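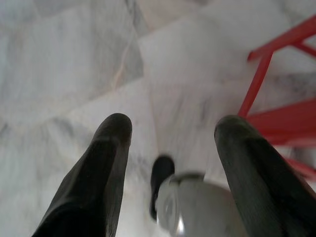 4. What the floor tells us, and what it does not

Studies of household tidying like to begin with the floor. Wunuvside surveyed 2,015 homes and took a clear floor as its sign of a tidy room. We have doubts about this measure. A marble-tiled floor, pale and polished, shows up anything left on it, while a patterned carpet in the same state would pass for clean. Veining and clouding in the stone complicate matters further, as two raters looking at the same tile may disagree on whether a grey patch is dirt. In our own trial at Busholm the raters fell out over exactly this, and we dropped the item from the score sheet.

Clear floor also says little about effort. A household can push everything on to the furniture in ten minutes and score well. Bright things on the tiles get counted and bright things on a cabinet do not. Gaps under low furniture were left out of the Wunuvside score altogether, which seems odd to anyone who has looked for a lost item. 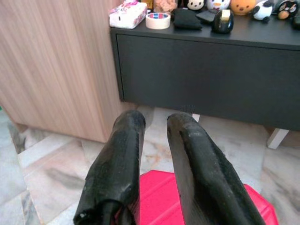 Should a single item on the floor count as clutter?
We think it should be recorded and left unscored until someone who lives in the home has been asked about it.

4.1 Display or storage?

The second weak point is the line drawn between display and storage. Chevalier's scheme, which most later work copies, sorts surfaces into 'show' and 'use' and gives a penalty where the two mix. We could not make it work. Living-room furniture holds both kinds of thing at once, often within a hand's width, and the people we spoke to saw nothing wrong with that. A trophy is kept near the tissues. Tape stays where it was last needed, or where it is always kept – an outsider cannot say which.
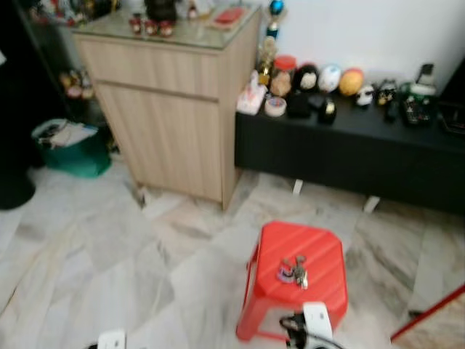 Figure 5. Cabinet and console with mixed contents: figurines, a gold trophy with a blue sphere, a tissue box, clear tape and a red-lidded jar.

Under Chevalier's rules the console in Figure 5 would lose marks for almost every neighbour on it. Sylvain Rey, who coded the surfaces for us, tried the rules twice and got different totals. The panda figurine is 'show' by any reading. The jar could go either way, and so could the small black box. We are not convinced that a third rater would settle it, and the Skeltby group's habit of averaging such scores only hides the trouble.

4.2 Seats and bags as stopping places

Skeltby also claims that stools and bags act as 'stopping places', where things wait on their way to somewhere else. It is a pleasing idea and it may be right. The evidence is thin, however. It rests on single visits, and a single visit cannot show that anything is on its way anywhere. A small object on a stool may be there for good.
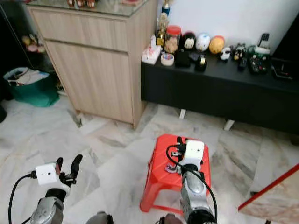 Figure 6. Red plastic stool with a small pink-and-purple object on the seat; a filled teal-green bag stands on the floor by the shelving.

We would want repeat visits to the same rooms before accepting the term, and a plain record of what was on each seat every time. Until then we use 'occupied seat' and 'filled bag', which are duller words but promise less.

Related items
Counting surfaces: a second look at the Busholm score sheet
Glass tops and what people keep on them
Do raters agree about shelves?

Contact the editors | Copyright and reuse | Back to top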